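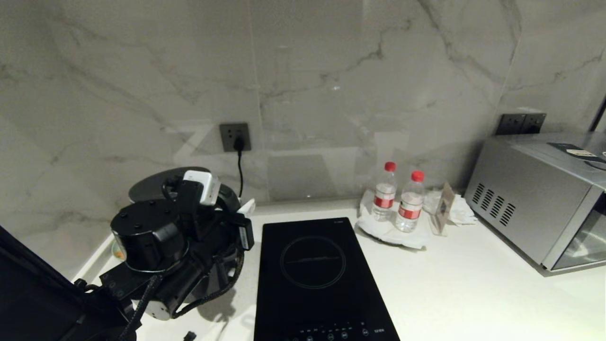
NOTICE TO RESIDENTS OF THE THIRD FLOOR

To: All residents, Silley House
From: The Office of Domestic Arrangements
Date: June 2019

1. It has come to the attention of this Office that the shared kitchen is once more producing soup.

2. Residents will recall that the gas range was withdrawn last September, following the correspondence concerning the smell of onions. A single-burner cooktop was placed on the counter as an interim measure. It was the view of the Office that no resident would attempt anything ambitious on one burner. The Office accepts that this view was mistaken.

3. The soup has been found on seven mornings. On each occasion it was at a gentle simmer, adequately seasoned, and sufficient for the whole floor. No resident has admitted to making it. The night porter reports that the kitchen door was locked at eleven and that the key remained on its hook.

4. The Office has made inquiries. The Platetti Company, which supplied the pots, states that its pots do not fill themselves. Ingvarsson and Daughters, who fitted the marble-patterned wall, were asked whether anything had been left behind it. They replied by return of post that they had left nothing, and asked what kind of soup it was.

5. It was barley. On two occasions it was leek.

6. Several of the older residents have written to say that the soup resembles one served at the Cavska, the restaurant which occupied this building before its conversion. The Office has consulted the plans. The stove of the Cavska stood against the same wall, a little to the right of the present outlet. The Office draws no inference from this and asks residents to do the same.

7. Until the matter is settled, the following rules apply.

The cooktop is to be switched off at the wall by the last person to leave the kitchen.

Bottled water left on the counter will be regarded as common property. The Office notes that bottles set out in the evening have been empty by morning, and that the water must be going somewhere.

Bowls are to be washed and returned to the cupboard. Residents are reminded that a bowl left out overnight will be filled.

8. A proposal was received from Room 3 that the floor should leave a note of thanks beside the burner. The Office could not approve the use of official stationery for this purpose. It understands that a paper napkin was used instead, and that by morning the napkin had been crumpled, smoothed out and crumpled again, as though by a person who was not accustomed to being thanked.

9. The Office inspected the kitchen on Sunday evening and remained until daylight. Nothing irregular was observed. The officer on duty records that he closed his eyes for a short time before dawn, and that on waking he found a coat laid over his shoulders and a bowl at his elbow, with a spoon.

10. The leek is considered the better of the two. Residents with a preference may submit it in writing, and the form will be left on the counter overnight.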